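Visit report: Flurnon household robotics lab, Wiststead
Bohdana Sydorenko
2022-12-27

Flurnon occupies the upper floor of a former print works in Wiststead. I went to see how far its tidying software has come, having last looked at the company in March, when it could open a drawer on a good run and very little else. The visit lasted one afternoon. I was shown the simulation office, the test kitchen and the workshop, in that order, and was free to ask for repeats.

The company does not build arms. It buys them in from Stelmakh and writes the control software, which it hopes to license to appliance makers and to Grastby, a shopfitting firm that wants shelves faced up overnight. The domestic work and the shop work share most of their code. Both come down to finding an object, getting hold of it, moving it without hitting anything and letting go in the right place.

Most of the work is done in simulation. A chore is defined as a start state and an end state, for instance drawer closed and drawer open, or item on floor and item on shelf. The software attempts it in a rendered room, the attempt is scored, and the room is changed before the next one. Furniture is moved and turned, and the lighting is altered. The models are kept plain to save computing time, with flat walls and simple wood textures. The engineers say that geometry matters more than appearance at this stage, and I have no reason to doubt it for drawers. I am less sure about fabric.

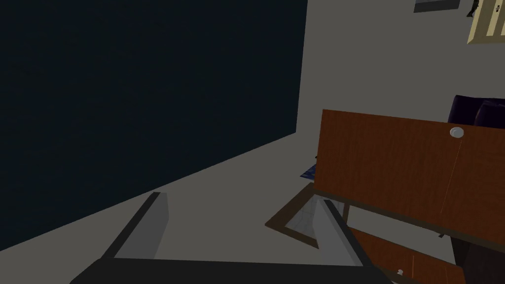

Picture: Flurnon, simulation office

The gripper has two flat fingers and the cabinet has small round knobs, a pairing that accounts for a good share of the failures I was told about. A bar handle can be hooked from behind, with plenty of tolerance. A round knob has to be pinched from both sides, close to its centre, and the pull then has to stay in line with the drawer runners. If the wrist is a little off, the fingers slide off the front. Low drawers are worse, as the arm has to reach down and the gripper may hide the knob from the camera just when its position is most needed.

Things lying on the floor are a separate problem. A shallow tray resting flat gives the fingers only a thin edge to take hold of. A book or magazine gives less. The current method is to press down on one side and drag the item until it overhangs something, which works on a table but has no use on a floor. A suction cup is being considered for flat items. It would mean changing tools in the middle of a chore, and the changeover is slow.

In the test kitchen I watched a real arm attempt three chores. It opened a base unit drawer at the second try. It put a mug on a shelf without trouble. It was then asked to clear a tea towel from the worktop, closed its fingers on one corner, lifted, and let the rest trail through the sink. The software recorded this as a success, the towel being off the worktop. The scoring rule is due to be rewritten.

The shop-floor rig was better. Cartons of known size on a straight shelf suit the method, and the arm pulled 11 of them forward to the shelf edge with no drops. It was slow. A person would have finished the bay and gone on to the next, and the arm cannot yet move itself between bays; it is wheeled along by hand. Grastby's interest rests on the work being done at night, when speed counts for less. The trolley needs a powered base before that argument can be tested.

My view is that facing up cartons is close to usable in a shop laid out for it. Opening drawers is reliable enough to demonstrate and not yet reliable enough to leave alone in a house. Tidying a floor, in the sense a householder would mean it, is some way off, and cloth remains unsolved here.

Two points were left open. I asked for failure rates on round knobs, split by drawer height, and for the time taken by a tool change. Both are to be sent on, and I will add them to this page when they arrive.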